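ok quick thread on the cloth grasp stuff since people keep asking. 1/

the question: can a policy pick its regrasp point from the wrist view only, no overhead camera. Ikhsan Hutapea bet me no. 2/

data: 2,723 grasps on thin white cloth, teleoperated. 181 held out. same gripper, same table, lights moved between sessions. 3/

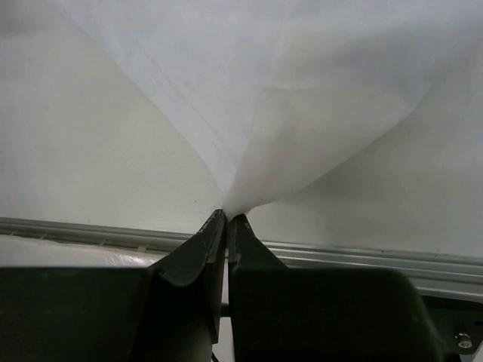
Last edited: September

pinched at the narrow end like this, the fold edge runs almost straight up from the fingertips. thats the cue the model seems to lean on. mask the fold and it gets a lot dumber 4/

numbers. wrist only: 62% of held out grasps land on a usable point. old baseline (Fleltener, our depth one): 46%. white on off-white kills depth, not shocked 5/

failures mostly shadows. it reads a soft shadow under the cloth as a second layer and goes for it. grabs table. Jui-lin Lui is trying light augmentaton now, no results yet 6/

not claiming folding. one regrasp, one fabric. towels are next and I expect pain 7/

code goes up after cleanup, it's a mess. Ikhsan owes me lunch 8/8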